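Listwood parts trays: read me first

Hello, and thanks for downloading. Listwood is my small collection of pictures and notes about sorting electrical odds and ends into trays, and this file tells you what's in it, what I call everything and where I've been sloppy. Last tidied up on 27th February.

What's in the folder

There are 199 pictures, plus a plain text list with one line per picture giving the tray colours and the names of the parts. The table is white, I put brown paper down over most of it, and the trays go on the paper. The parts came out of a mixed box from Groen that I'd been meaning to sort since I moved house (there are still things at the bottom of it I can't name!).

The usual arrangement is electrical bits in the blue tray and the tape in the red one.
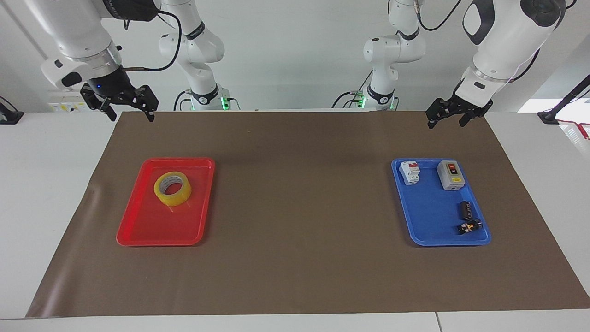
Nektarios Alexiou wrote to ask why tape gets a tray to itself when it isn't a component at all, and whether it shouldn't be filed under packing. Fair question. In my list it's "tape" under the heading "not electrical", and I like having one thing that plainly belongs somewhere else. If you only want the components, skip every line with that heading.

Names I use

breaker: the white miniature circuit breaker with the red toggle
switch box: the grey one with the push buttons, green for ON and red for OFF
cylinder: the dark round one, which I think is a capacitor
small black one: relay, contactor, terminal block, I've dithered over this for weeks
tape: the yellowish roll

Please don't treat my names as gospel. I'm a tidy person and no electrician, and Brukuretti (the name I used for the first version of this list) had 35 lines where I'd put "switch" for the breaker and "switch" for the switch box as well. Those are fixed now, I hope.

Left and right swap about depending on which side you're looking from, so go by tray colour and ignore any "left tray" you find in the older notes.

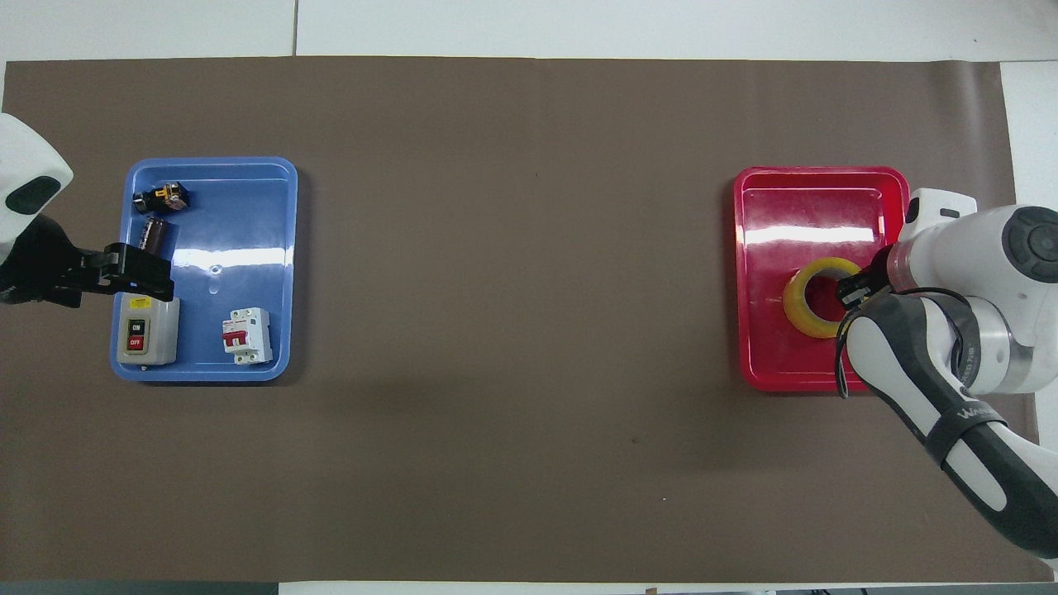 Could you add which way up each part is lying, a reader asked, as the small ones are much harder to recognise on their side? Yes, good idea, and I've started. So far 49 lines have it, and I'd like to get the rest done in March.

Using it

Help yourself for anything you like. A mention of Listwood would be lovely. Corrections go in the file called Zetance, one per line, picture number first.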